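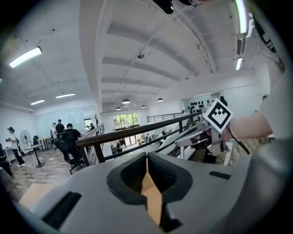
Section 4: Your first chore

By now you have unpacked the Onyeka hand-held grippers, charged them and read the safety card (read the safety card). Section 4 takes you through recording a household chore so that your Darnura arm can have a go at it later. Allow a morning. The chore itself takes about a minute, which should tell you something about the state of the art.

4.1 Choosing a chore

Start with something dull and forgiving. Moving a mug from bench to sink is good. Folding a tea towel is ambitious. Fitted sheets are outside the scope of this manual and, as far as we can tell, of human knowledge.

Note: "Tidy the kitchen" is not a chore. It is 35 chores and an argument. Record one at a time.

4.2 Recording

1. Clear a work area at bench height. Move the kettle if it isn't part of the job.

2. Check that the marker cube on each gripper is clean and firmly seated. Wipe off fingerprints with a dry cloth. Do not use spray cleaner.

3. Route the cable down past your wrist and away from the fingers.

4. Hold one gripper in each hand and press RECORD on the base unit. Wait for the second beep. The first beep means it heard you; the second means it's listening.

5. Do the chore at half your normal speed. If you feel silly, the speed is right.

6. Put the object down, open both grippers fully and press RECORD again.

7. Repeat until the counter reads 68. Shift the object a little each time, or the arm will learn that mugs live in precisely one spot and grab at thin air anywhere else.

CAUTION: Keep well back from stairs and railings while recording. You will be watching the fingers and not your feet.

CAUTION: Never record with a full cup. The arm copies spills faithfully.

4.3 Checking your work

Open Cavutura on your computer and choose Review. Each take gets a green, amber or grey bar. Amber takes can stay. Delete the grey ones, including the one where you answered the phone.

Maxine Pirihi, who wrote the original training course at Pranley, deleted almost 3,000 takes of a dishwasher being loaded before she had a set she was happy with. The arm now does the bottom rack. She does the top rack, the cutlery and anything her mother gave her.

4.4 What to expect

A mug set of 68 good takes is enough for a first trial. For soft items such as socks and face washers, plan on 1,120 and keep your hopes modest. Results also drop off when the lighting changes, so don't record at noon and run the trial at 9 pm.

Note: If the arm stops halfway and holds the mug in the air, it hasn't crashed. It is unsure. Press HOLD, take the mug from underneath and see Section 7, Recovering Crockery.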